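Werkstattbuch, Sonntag, nachmittags angefangen

Endlich ein Tag am Stück für die gelben Rundteile! Ich hatte sie seit Wochen im Hinterkopf, und heute Mittag hat Panya Phuthong den Schlüssel zum Nebenraum dagelassen, also konnte ich mich ausbreiten. Mitschrift wie immer ungeordnet, Kittipong bitte beim Lesen die Bleistiftzeichen am Rand nicht ausradieren, die brauche ich noch.

Worum es geht: Für das Ausleihregal sollen alle Teile mit Netz einmal durchgesehen, gereinigt und mit Nummer versehen werden. Siebe, Netzkörbe, Einsätze, alles, was einen Rand und ein Gewebe hat. Lowri Harries hat die Liste angefangen und ist bei Nummer 487 stehen geblieben. Ab da mache ich weiter. Die Liste liegt im blauen Ordner, hinter dem Reiter »Saarinen« (der Reiter stammt noch vom alten Regalprojekt, der Name bleibt, weil sich alle daran gewöhnt haben).

Erst einmal der Tisch. Die graue Unterlage habe ich mit der Bürste trocken abgefegt und danach mit dem feuchten Lappen nachgewischt. Ganz gleichmäßig wird sie nicht mehr, das Grau bleibt wolkig, egal wie oft man drübergeht. Für die Durchsicht reicht es völlig, und ich mag sie sogar lieber als die weiße Platte drüben, auf der man bei hellem Gewebe nach fünf Minuten gar nichts mehr erkennt. Gelb auf Grau ist wunderbar zu lesen. Jede Kante springt einem entgegen!

Ablauf, so wie er sich heute eingespielt hat:

Teil auf die Unterlage legen, Öffnung nach oben. Einmal mit dem Finger innen am Rand entlang, dann außen. Dann das Gewebe gegen das Fenster halten und langsam drehen. Zum Schluss in lauwarmes Wasser mit einem kleinen Spritzer Nitness, weiche Bürste, abspülen, kopfüber auf das Gitter. Nummer kommt erst drauf, wenn alles trocken ist, sonst rollt sich das Etikett.

Zu Nitness: Prasert Wiriya schwört auf die doppelte Menge. Ich habe heute beides probiert. Mit der doppelten Menge schäumt es so, dass man beim Bürsten die Maschen nicht mehr sieht, und das Abspülen dauert ewig. Der kleine Spritzer hat bei mir genügt. Wo Fett sitzt, lieber länger liegen lassen. Prasert, falls du das liest: Ich lasse mich gern umstimmen, aber dann machst du das Spülbecken sauber.

Die Ränder haben mich am meisten beschäftigt. Ich hatte mir vorgestellt, dass so ein Rand ein einfacher Ring ist und fertig. Von wegen! Oben der dicke runde Wulst, glatt und glänzend, den fasst man gern an. Und darunter liegen schmalere gelbe Ringe übereinander, dazwischen helle Streifen, weiß bis cremefarben. Genau in diesen Fugen sammelt sich alles. Der Wulst ist in zehn Sekunden sauber, die Rillen kosten den Rest der Zeit.

Was in den Rillen funktioniert hat: die alte Zahnbürste, schräg angesetzt und immer in eine Richtung gezogen. Hin und her schiebt den Schmutz nur tiefer hinein. Ein Holzstäbchen, vorne flach geschnitten, geht auch, aber man muss es alle paar Züge abwischen. Was überhaupt nicht ging: die Druckluft. Großer Krach, ein bisschen Staub auf dem Ärmel, Rille wie vorher. Den Versuch kann man sich sparen.

Kleine Kerben an den Übergängen habe ich nicht als Schaden gewertet. Ich bin mit dem Fingernagel drübergegangen, und solange nichts hakt oder absteht, schreibe ich »Gebrauchsspuren« und weiter. Wenn ein Faden hängen bleibt, kommt das Teil in die Kiste »Nacharbeit«. Chaiwat Yimyam und ich hatten neulich eine längere Diskussion darüber, wo die Grenze liegt. Mein Vorschlag ist die Strumpfprobe: ein Stück alte Strumpfhose über den Finger ziehen und einmal rundherum fahren. Was die Strumpfhose überlebt, überlebt auch der Ärmel von jemandem, der sich das Teil ausleiht. Ich bin ein bisschen stolz auf diese Idee, sie kostet nichts und dauert keine halbe Minute.

Kaffee um halb vier. Panya hat Kuchen im Kühlschrank gelassen, mit Zettel, dass er für alle ist. Danke!

Weiter mit dem Gewebe. Weißes Netz ist ehrlicherweise schwierig zu beurteilen, wenn man es flach von oben anschaut. Man muss schräg draufsehen, dann erkennt man, wo es sich wellt oder wo eine Masche weiter offen steht als die Nachbarn. Am Fenster war es bis gegen vier Uhr ideal, danach habe ich die Arbeitslampe genommen und seitlich gestellt, ziemlich tief. Von oben beleuchtet sieht jedes Netz tadellos aus. Seitlich kommt die Wahrheit heraus, und zwar sofort.

Notiz für die nächste Liste: eine Spalte »Spannung« einführen. Ich habe es heute ins Bemerkungsfeld gequetscht, mit s für straff, m für mittel und l für locker. Das kann man hinterher kaum lesen. Lowri, könntest du das beim nächsten Ausdruck einbauen? Und wenn es geht, die Zeilen etwas höher, meine Schrift wird gegen Abend breiter.

Zwei Teile habe ich zurückgelegt, bei denen sich das Netz innen vom Rand gelöst hat. Beides reparierbar. Ich habe es beim ersten mit dem Trallow-Garn versucht, dem dünnen, einfach im Überwendlingsstich durch die vorhandenen Löcher. Ging erstaunlich gut! Wichtig ist, dass man den Faden nicht zu fest zieht, sonst wirft das Netz auf der anderen Seite eine Falte, und dann fängt man wieder von vorne an (habe ich natürlich gemacht). Beim zweiten will ich lieber warten, bis Kittipong Chantharasri da ist. Er hat die ruhigere Hand, und ich möchte sehen, wie er den Anfangsknoten versteckt.

Frage, die offen bleibt: Kleben oder nähen? Im Ordner steckt noch ein Zettel, auf dem Kleben empfohlen wird, ohne Unterschrift. Ich bin fürs Nähen. Eine Naht kann man wieder auftrennen, und man sieht mit einem Blick, ob sie hält. Kleber wird am Rand hart, und das nächste Mal reißt das Gewebe daneben. Gegenargument, das ich gelten lasse: Nähen dauert deutlich länger, und bei sehr engen Maschen kommt die Nadel kaum durch. Vielleicht probieren wir im April beide Wege nebeneinander aus, mit ordentlicher Notiz dazu.

Etiketten. Die von Clarnavik kleben auf dem glatten Wulst prima, auf den geringelten Unterkanten dagegen gar nicht, da liegen sie nur auf den Graten auf. Also immer oben hin. Wer es unten versucht, findet das Etikett am nächsten Tag auf dem Boden. Von der Rolle mit 3.000 Stück ist noch reichlich da, wir müssen also nicht sparen, und ein schief geklebtes darf man ruhig noch einmal neu machen. Bitte trotzdem nicht übereinander kleben, das hebt sich beim Waschen ab.
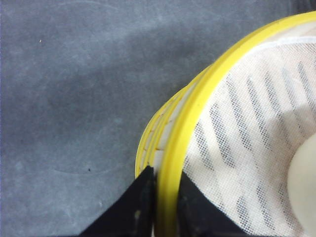 Beim Stapeln habe ich lange herumprobiert. Ineinandergesteckt sparen die runden Teile herrlich Platz, aber die Wülste saugen sich regelrecht aneinander fest, wenn noch ein Rest Feuchtigkeit dazwischen ist, und beim Auseinanderziehen zerrt man genau an der Stelle, an der das Netz befestigt ist. Jetzt liegt zwischen den Teilen je ein Streifen Packpapier, quer gelegt, mit überstehenden Enden zum Anfassen. Sieht ein bisschen nach Konditorei aus und gefällt mir sehr.

Packpapier ist damit fast alle. Auf die Einkaufsliste gesetzt, zusammen mit neuen Zahnbürsten (die harten, die weichen biegen sich in den Rillen weg) und einem zweiten Abtropfgitter. Mit nur einem Gitter staut es sich am Becken furchtbar. Ich habe zwischendurch das Geschirrtuch als Ablage genommen, das fusselt, und die Fusseln hängen dann alle im Netz. Also hinterher noch einmal mit der Kleberolle drüber. Doppelte Arbeit, selbst schuld.

Die Unterlage werde ich beim nächsten Mal zwischendurch öfter abwischen. Was man aus den Rillen holt, landet ja erst einmal auf dem Tisch, und wenn man das nächste Teil draufstellt, drückt man es ihm gleich wieder unter den Rand. Einmal wischen pro Teil, das muss drin sein. Ein trockener Lappen links, ein feuchter rechts, so habe ich es gegen Ende gemacht, und es lief sofort flüssiger.

Noch etwas zur Farbe, weil Chaiwat danach gefragt hatte: Ich würde die gelben Teile im Regal zusammenlassen und nicht nach Größe zwischen die anderen sortieren. Wer hereinkommt und »das gelbe« sucht, findet es dann mit einem Griff. Die Größe steht sowieso auf dem Etikett. Falls das jemandem gegen die Ordnungsseele geht, bitte melden, bevor ich die Regalbretter beschrifte. Danach bin ich weniger verhandlungsbereit.

Stand um sechs: Becken geputzt, Lampe aus, Kiste »Nacharbeit« steht unter dem Fenster, Trallow-Garn in der oberen Schublade, die stumpfe Nadel gleich mit. Die frisch gewaschenen Teile stehen noch auf dem Gitter und dürfen über Nacht dort bleiben. Bitte niemand vorher etikettieren, auch wenn sie sich schon trocken anfühlen, in den Rillen hält sich das Wasser länger als gedacht.

Für das nächste Mal: mit Kittipong die zweite Naht, Spalte »Spannung« in die Liste, Strumpfprobe bei allem, was schon als erledigt abgehakt war. Ich freue mich richtig darauf! Schlüssel liegt wieder bei Panya im Fach.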